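The honey shelf

I have been trying to buy honey with a clear conscience, and it has taken up most of my autumn.

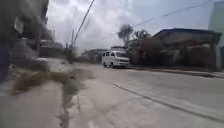 It began in August, when our wholefood shop moved the honey from beside the tills to a shelf of its own and put up a card saying "Ethically Sourced". I asked Rosângela Aguiar, who owns the place, what it meant. She said it meant she had bought it from people she liked. As standards go I have heard worse, and I bought two jars.

Then I got home and read the labels, a mistake I keep making. One was from the Pirnutden growers' co-operative and told me the names of the villages, the height of the hills and the religion of the founder. The other was from Bivness and said "Produce of more than one country". Which ones? How many? Were they on speaking terms? I wrote to Bivness and got back a leaflet about flapjacks.

Pirnutden, to be fair to them, answered properly. Sum-yee Tseng does their letters and she sent me three pages, typed, both sides. The co-op has 60 families in it. They are paid when the honey is handed over and again after it sells, and the second payment goes partly to the families and partly into a fund they vote on. Last year they voted for a lorry. The year before they voted for a lorry too, but lost by a few hands to a roof.

I like this very much. I like it more than I like the honey, if I'm being truthful, which tastes of smoke and slightly of coats. My neighbour Ming-te Yeh had it on toast and asked if I was feeling all right. He buys the squeezy one shaped like a bear and has never written to anybody about it, and he sleeps beautifully.

The price is where I come unstuck. The jar costs nearly double the bear. Of that difference, Sum-yee reckons roughly a third gets back to the beekeepers and the rest goes on shipping small amounts of something very heavy in glass. I asked whether they'd thought of plastic tubs. She said they had, and that the customers in Britain wrote in to complain about plastic. I have a horrible feeling I know which sort of customer.

There was a talk on all this at the library last month, by a man called Chin-lung Mok, who used to buy cocoa for a living and now goes round apologising for it. Good speaker. He said most of us shop fairly in one cupboard and do as we please in the others. I went home and checked. Tea, fine. Coffee, fine, bought from the church stall and undrinkable. Rice, no idea. Sugar, no idea. A tin of pineapple with a parrot on it that I wouldn't like to be questioned about. As for the biscuits, I shut the door again.

He also passed round a petition asking the supermarkets to stock at least one fairly traded honey each. It had 1,303 names on it when it reached me and I made it one more, then spent the bus ride home wondering whether Rosângela would thank me. If the supermarket sells Pirnutden at ten pence less, her shelf with the card goes back to being a shelf. I put this to her on my next visit. She shrugged and said she'd worry about it when they could pronounce it.

Anyway, I'm on my fourth jar. You do get used to the coats. It's quite good in porridge and very good on a sore throat, and Ming-te has had the end of one for a ham.

Next it's the rice. If anyone knows who to write to, let me know, and please, no flapjacks.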